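Projektbericht: Hausregeln für einen Küchenroboter in der Simulation
Studienprojekt Robotik, Abgabe 6. Mai 2025

Ich fange mal mit dem Teil an, der mich am meisten Zeit gekostet hat, und das war weder der Greifer noch die Bahnplanung, sondern ein Textdokument. Genauer gesagt unser Regelwerk. Als wir das Projekt im März übernommen haben, gab es eine lauffähige Simulation, die intern Clundent heißt, und einen Ordner voller Notizen, in denen jeder mal aufgeschrieben hatte, was der Arm so darf und was nicht. Manches davon widersprach sich. An einer Stelle stand, Messer werden nur am Griff gegriffen, an einer anderen, Messer werden gar nicht gegriffen, und in einer dritten Notiz kamen Messer unter »Sonstiges« vor.

Meine Aufgabe war also, aus diesem Haufen etwas zu machen, an das sich alle halten können, die in Clundent Versuche fahren. Ich habe mich dabei an dem orientiert, was wir in der Vorlesung zu Risikobeurteilung und Mensch-Roboter-Kollaboration gelernt hatten (ISO 12100, ISO 10218 und ISO/TS 15066, wer es nachlesen will). Eine simulierte Küche muss natürlich keine Norm erfüllen. Aber wenn die Programme irgendwann auf einem echten Arm laufen sollen, möchte ich mir die schlechten Gewohnheiten lieber gleich gar nicht angewöhnen!

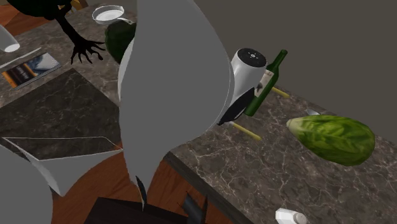

Zuerst habe ich alle Notizen durchgesehen und jede einzelne Anweisung in eine Tabelle geschrieben. Das waren 69 Stück. Viele sagten dasselbe mit anderen Worten, ein paar bezogen sich auf eine Version der Küche, die es gar nicht mehr gibt, und einige waren so schwammig, dass man sie beim besten Willen nicht prüfen kann (»vorsichtig an Glas heranfahren« – ja, aber wie vorsichtig denn?). Nach dem Zusammenstreichen sind 16 Regeln übrig geblieben. Mein Kriterium war ziemlich simpel: Eine Regel bleibt nur drin, wenn ich mir ein Versuchsprotokoll anschauen und danach mit Ja oder Nein sagen kann, ob sie eingehalten wurde.

Am meisten diskutiert haben wir in der Gruppe über die Startszene. Früher hat jeder die Gegenstände so verteilt, wie es gerade passte, und dann wunderte man sich, wieso ein Versuch bei der einen Person klappt und bei der anderen nicht. Jetzt gilt: Die Startszene wird als Datei mit Zufallskeim gespeichert, bevor der Arm sich das erste Mal bewegt, und sie wird danach nicht mehr angefasst. Wer etwas umstellen will, legt eine neue Szene an. Klingt pingelig, hat uns aber schon in der ersten Woche eine lange Fehlersuche erspart.

Dann die Sache mit der Unordnung. Ich war anfangs dafür, nur mit aufgeräumter Arbeitsplatte zu testen, weil man dann sauber sieht, was der Arm macht. Die anderen waren dagegen, und inzwischen gebe ich ihnen recht. In einer echten Küche liegt halt auch mal ein Föhn neben dem Salat. Die Regel heißt jetzt, dass jede Aufgabe in beiden Varianten getestet wird, einmal mit möglichst wenig auf der Platte und einmal voll, und dass beide Ergebnisse in den Bericht kommen. Auch das peinliche.

Kommen wir zu den scharfen Gegenständen. Hier habe ich mir am längsten den Kopf zerbrochen, und die Regel ist auch die längste im ganzen Dokument geworden. Im Objektkatalog hat jetzt jeder Gegenstand ein Feld »Gefahrenklasse«. Bei Klasse S (scharf oder spitz) muss zusätzlich hinterlegt sein, wo der Griff anfängt und in welche Richtung die Klinge zeigt. 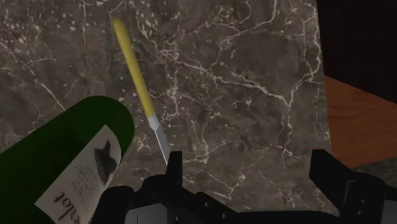

Der Planer darf ein Objekt der Klasse S nur innerhalb der Griffzone anfassen, und während der Bewegung darf die Spitze nie in Richtung des markierten Personenbereichs zeigen. Personen haben wir in Clundent zwar gar nicht modelliert, aber der Bereich vor der Arbeitsplatte gilt trotzdem als besetzt. Das war der Vorschlag, bei dem ich zuerst dachte, das sei doch übertrieben. Beim Nachdenken fand ich ihn dann richtig gut, denn nachträglich bekommt man so etwas in eine fertige Bahnplanung kaum noch hinein.

Für Glas gibt es die Klasse Z (zerbrechlich), und Flaschen waren unser Dauerthema. Eine Weinflasche kann stehen, liegen oder irgendwo dazwischen hängen, und je nachdem ist ein ganz anderer Griff sinnvoll. Wir haben uns auf Folgendes geeinigt:

Vor dem Greifen wird die Lage des Objekts neu bestimmt, auch wenn sie aus dem letzten Schritt schon bekannt ist.
Nach dem Schließen der Finger hält der Arm kurz an und prüft die Greifkraft, dann erst wird angehoben.
Beim Transport gilt die reduzierte Geschwindigkeit. Wir haben sie auf 30 Prozent des in der Simulation eingestellten Maximums gesetzt.
Liegt unter dem Transportweg ein Objekt der Klasse S, wird das im Protokoll vermerkt.

Der letzte Punkt ist bewusst nur ein Vermerk und kein Verbot. Ich hatte es zuerst als Verbot formuliert, und dann hat der Planer bei voller Arbeitsplatte fast gar keine Wege mehr gefunden. Ob das so bleiben kann, weiß ich noch nicht, da würde ich mir Feedback wünschen.

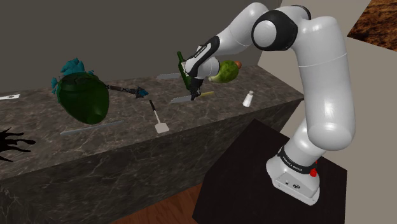
Beim Thema Not-Halt habe ich mich erst gefragt, wozu man den in einer Simulation überhaupt braucht. Man kann ja einfach das Fenster schließen. Genau das haben auch alle gemacht (ich auch), und dann war das Protokoll weg. Deshalb gibt es jetzt einen richtigen Abbruchbefehl, der den Arm anhält, den Zustand speichert und nach dem Grund fragt. Das Textfeld für den Grund darf nicht leer bleiben. Am Anfang standen da Sachen wie »egal« oder »asdf«, mittlerweile sind die Einträge brauchbar und für mich sogar die interessanteste Quelle überhaupt.

Zum Testen der Regeln haben wir fast 297 Durchläufe ausgewertet (ein paar waren doppelt abgelegt, deshalb die vorsichtige Formulierung). Die Auswertung lief über ein kleines Skript namens Sala, das die Protokolle einliest und für jede Regel Ja, Nein oder »nicht prüfbar« ausgibt. Die Spalte »nicht prüfbar« hat mich echt geärgert. Meistens fehlte bloß ein Zeitstempel oder die Gefahrenklasse war im Katalog nicht eingetragen, also reine Schlamperei und auch zum Teil meine eigene. Seitdem startet ein Versuch gar nicht erst, wenn im Katalog ein Pflichtfeld leer ist.

Am häufigsten verletzt wurde übrigens die Regel mit der neuen Lagebestimmung vor dem Greifen. Die kostet Zeit, und wer abends noch schnell eine Reihe fertig haben will, schaltet sie eben ab. Ich habe länger überlegt, ob man den Schalter einfach entfernen soll. Vorerst bleibt er drin, aber wer ihn benutzt, bekommt im Protokoll eine deutliche Zeile dazu, und solche Durchläufe zählen nicht für die Auswertung.

Was ich beim nächsten Mal anders machen würde: viel früher mit den Leuten reden, die die Versuche wirklich fahren. Meine erste Fassung der Regeln habe ich allein am Schreibtisch geschrieben und fand sie super. Verstanden hat sie außer mir keiner. In der zweiten Fassung steht unter jeder Regel ein kurzer Fall aus unseren eigenen Protokollen, und damit kamen alle viel besser klar.

Offen sind noch zwei Dinge. Erstens fehlen Regeln für Gegenstände, die scharf und zerbrechlich zugleich sind, da passt unser Klassenfeld bisher nur für einen Eintrag. Zweitens soll der Katalog in das Format von Trillance überführt werden, damit die Gruppe nach uns ihn ohne Umbau laden kann. Das Regelwerk selbst liegt im Projektordner Gemstead, zusammen mit der alten Tabelle, falls jemand nachsehen möchte, was rausgeflogen ist.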